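Subject: Re: [ulwood-home-ed] Piano practice and two kids at one instrument
From: Liudmyla Levchenko
Date: February 19, 2026

Fedir Yurchenko wrote:

> Hello all. We have one piano, an old upright, and both kids now take lessons.
> My son is eleven and my daughter is eight. Until January only he played, and
> practice happened whenever he got to it. Now they both want the bench at the
> same time, usually right after lunch, and when I split them up one of them
> decides not to practice at all.
>
> The teacher wants 40 minutes a day from him and less from her, she didn't
> say how much less. I also can't run a math lesson at the kitchen table while
> someone plays scales in the next room. The walls here are thin.
>
> Is anyone else doing two kids on one instrument while schooling at home?
> Did you buy a keyboard with headphones? I've seen a used Studetari for 80
> dollars but I don't know if it's worth having.
>
> Fedir

Fedir,

We've had two on one piano for three years, so I can tell you what we do. It may not fit your house.

Mine practice in the morning before any bookwork. The older one goes first because she wakes up first. She plays from when she's dressed until breakfast is ready. Her brother goes right after breakfast while she does her reading, which she can do upstairs with the door shut. By the time I need quiet for math, both are done and the lid is down.

The first two weeks were bad. He dawdled over his cereal so that practice would get shorter. I started a kitchen timer when he sat down on the bench and stopped caring what the clock said, and he quit dawdling after a while. I didn't add any reward for it.

About the 40 minutes. My daughter's teacher asked for the same thing at that age and we split it. She does the scales and the new piece in the morning and the old pieces whenever she feels like it, often while I'm cooking. The old pieces don't bother me and they don't need me in the room. I would ask your teacher directly what she wants from the eight-year-old. When I asked ours, the answer was 16 minutes, and I still don't know why it wasn't 15. We do it anyway.

On thin walls: we moved math. I used to do it in the room next to the piano because that's where the shelves are. I carried the math books over to the round table, and everything we need for one child fits there. The other subjects stayed where they were. Spelling we do on the floor.

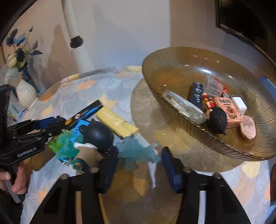
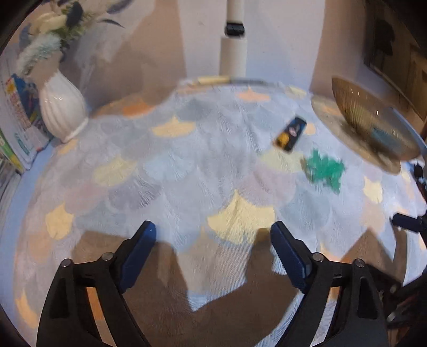 Our house. First one is the table with the glass bowl on it, second one is down at the rug.

On the keyboard, I'd be careful. We bought a used Hultness two winters ago. The keys are not weighted and my son learned to play everything at one volume on it. When he went back to the piano he couldn't get a soft sound for a month. His teacher noticed at the next lesson. I don't know the Studetari. If you go to see it, press one key slowly and then hard and listen for a difference. Check too that the headphone jack works in both ears. Ours only worked in the left one and I didn't find that out until I got home.

Where the keyboard does help is theory and note reading. We keep ours in the hall closet and pull it out for those. If the seller would take less than 80, it might be worth it just for that.

Petro Dmytriv wrote last month that his family borrows an instrument from the music room at the Mtshali Center. I called them. You sign it out for a term, there is a deposit, and you have to carry it yourself. They had a waiting list when I called. Petro, if you're reading, can you say how long you waited?

One more thing, about the child who decides not to practice at all. We write it down. There's a sheet of paper inside the piano bench with the date and what was played, in the child's own handwriting. On a skipped day the line stays blank. I don't say anything about blank lines, but the sheet goes to the lesson with them and the teacher reads it. That took me out of the argument, mostly. My son still tries to write two days' worth in one sitting.

Also, get the bench height checked. The eight-year-old will need it higher than her brother does, and if your bench doesn't adjust, a folded blanket works. Ours adjusts but the knob is stiff, so we use the blanket.

Liudmyla Ivanyshyn asked me off list about the recital date. I don't have it yet. Zakhar Prokopenko is booking the hall and will post here when it's settled.

Liudmyla L.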